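Can a robot put away groceries and wipe down a bathroom yet, or should I keep waiting?

Posted in Home & Workshop > Gadgets and Automation
Tuesday, April 4, 2023

flurnholm_flats

So I run the back room of a little shop in Flurnholm, and I also have a house full of people who drop stuff wherever they happen to be standing. Both places have the same problem. Fruit ends up next to the hand lotion, spray cans end up next to the fruit, and every evening I go around with two baskets and sort it all out again. Kitchen things in one, bathroom things in the other. It isn't hard, it's just every single day!

I keep seeing clips of robot arms folding towels and making coffee and I can't tell how much of it is real. My budget is not huge. I could maybe talk myself into 500 dollars if the thing truly worked, and I know that's probably silly money for this. What I want to know is whether a machine can look at a table of mixed junk and put each thing where it goes without me programming every single item. Is that a thing yet? Would it squash a kiwi? I'd also love to hear from anybody who has used one in a shop, because the guy at the Witetti counter told me "next year" and he told me that last year too.

Thanks in advance, and please be blunt.

balogun_bench

Blunt it is, then. Not for 500 dollars, and not without you standing there. But the sorting part is closer than I would have guessed a couple of years back, and I do spend my days around this stuff at Balogun, so let me go on a bit.

The job you describe is pretty much the one we use for practice. Two baskets at the back of a table, fruit and bottles scattered in front, everything a different shape. 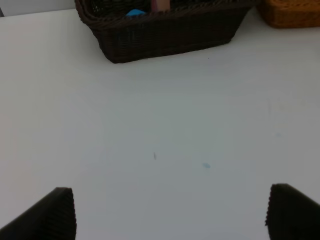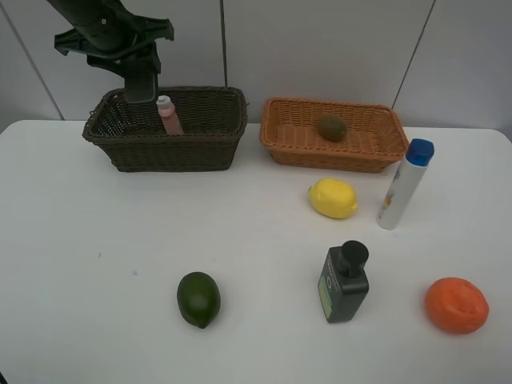
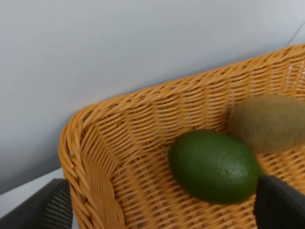
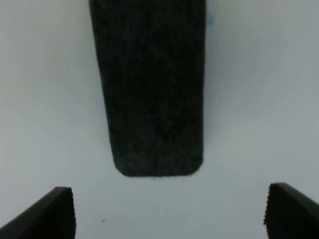

Fruit is the friendly part. A lemon or a lime is a nice size for two fingers, the skin has some grip to it, and if you set it down a little crooked it doesn't matter, it's a basket. Your kiwi would probably survive too, as long as whoever set up the arm kept the closing force low. I'd worry more about a ripe peach. Or a tomato - I have cleaned up a tomato.

Bottles are where I start to sweat. A tall can wants to tip if you nudge it with one finger on the way in, and then it rolls, and now your neat plan for where the can was is no good and the arm has to look again. Some setups do look again. Plenty of them just go and pinch the air where the can used to be, very confidently. Pump bottles are worse because the heavy part and the part that sticks up are two different parts, and grabbing by the pump is a bad idea that looks like a good one from above.

Soft or fuzzy dark things are a whole other headache. On a bright table the outline is easy to find, but which way is up, is it thick or thin, does it squish? You and I know from having picked up a thousand of them. The arm has to get that from somewhere.

As for "where it goes," that is the bit that really has gotten better. You used to have to list every object. Now you can show a system a bunch of sorting and it will often make a decent guess about a thing it hasn't met. Often isn't always, so you'd still find the lotion in with the oranges now and then. If you can live with that you're most of the way there. Speed is the other thing, and it's slow. I can clear a table of 8 items before our arm has made up its mind about the second one.

Oh, and the bathroom wiping, forget it for now. Wiping means pushing on a surface with just enough force around a faucet and a soap dish, and I wouldn't want to be the mirror.

zulora_fan

just get a robot vacuum lol. mine was 100 bucks used and it eats socks but the floor is clean

flurnholm_mom_of_many

I can't speak to the arms, but I had the same basket trouble and what fixed it for us was moving the baskets. I had both of them in the kitchen, so of course the bathroom one filled up and sat there. I put one at the bottom of the stairs and now whoever goes up takes it along (mostly, my teenager can step over it for a week without seeing it).

For the shop I'd do the same thing, one basket by the sink and one by the door. We tried a talking reminder gadget from Zulora too, back in September, and all it did was make everyone mad at dinner time. I still have it in a drawer if you want it, you'd only have to pay the postage.

flurnholm_flats

Thank you all, this is exactly what I was after. I'll try moving the baskets first and check back on the arms when they can handle a pump bottle. And yes please to the talking thing, I kind of want to put it in the shop restroom. Sending you a message now.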